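3.2. Calibración del enfoque y repetibilidad del motor

Para el segundo bloque de medidas se utilizó el objetivo Bendex de focal fija, montado sobre el cuerpo Oseck sin ningún anillo intermedio. El conjunto fue fijado al banco óptico con una placa de acero, y se dejó reposar durante 50 minutos antes de la primera toma, con el fin de que la temperatura del barril fuera igual a la de la sala. En la serie preliminar de enero este tiempo de reposo no se respetó siempre, y por esa razón los valores de aquella serie no se incluyen en el análisis.

El procedimiento es el siguiente. El anillo de enfoque se lleva primero al tope de infinito, después el motor recibe la orden de buscar el plano de la carta de prueba, y finalmente se registra la posición que indica el codificador. Este ciclo se repitió 1040 veces para cada apertura. La carta estaba situada a una distancia igual a 50 veces la focal, que es la distancia recomendada en el protocolo de Illey para objetivos de esta clase. Hay que señalar que el protocolo no dice nada sobre el sentido de aproximación, y nosotros hemos elegido siempre el mismo – de infinito hacia cerca – para no mezclar la holgura mecánica con el error propio del algoritmo.
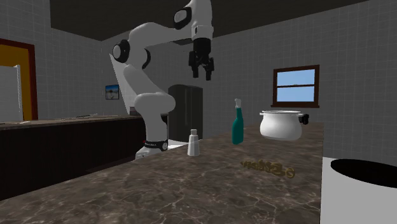 La holgura se midió por separado, invirtiendo el sentido del movimiento cada 100 ciclos. En el objetivo Bendex el desplazamiento observado al invertir fue de 4 pasos del codificador, un valor que se mantuvo estable durante toda la sesión. En el objetivo Egilsson, que emplea un motor lineal en lugar de un motor paso a paso, no se pudo observar ningún desplazamiento superior a la resolución del instrumento. Esta diferencia era esperada, pero su tamaño nos parece importante para los usuarios que trabajan con enfoque apilado, donde el sentido del movimiento cambia con frecuencia.

En cuanto a la nitidez, el contraste se calculó en el centro del campo y en las cuatro esquinas, a partir del borde inclinado de la carta. No se aplicó ninguna corrección de distorsión ni de viñeteo, y el archivo sin procesar fue convertido siempre con los mismos parámetros. Con la apertura máxima, las esquinas del objetivo Bendex muestran una pérdida de contraste apreciable que disminuye al cerrar el diafragma dos pasos. A partir de este punto el centro ya no mejora, mientras que las esquinas ganan todavía un poco.

Figura 4.

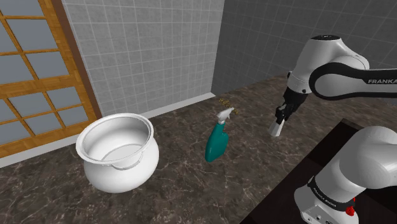
Trudy Sutcliffe objetó, durante la discusión interna de estos resultados, que la comparación entre las esquinas sólo es válida si el plano de la carta es perfectamente paralelo al sensor, y que una inclinación muy pequeña basta para producir la misma asimetría que nosotros atribuíamos al centrado de las lentes. Propuso girar el objetivo media vuelta respecto al cuerpo y repetir la medida: si la esquina débil gira con el objetivo, el defecto pertenece al objetivo, y si permanece en su lugar, pertenece al montaje.

La observación nos pareció justa. La montura Oseck no permite el giro de manera directa, por lo cual se fabricó un adaptador sin contactos eléctricos y el diafragma se ajustó a mano antes de cada toma. Con esta configuración la esquina inferior izquierda, que era la más débil, pasó a ser la superior derecha. Una parte menor de la asimetría quedó sin embargo en su posición original, lo que indica que la alineación del banco tampoco era perfecta. Los valores de contraste que se dan en la sección siguiente son el promedio de las dos orientaciones.

Queda por tratar la influencia de la posición vertical. Todas las medidas descritas fueron hechas con el eje óptico horizontal, y no podemos afirmar que la holgura sea igual cuando el objetivo apunta hacia abajo y el grupo de enfoque descansa con su peso sobre el husillo.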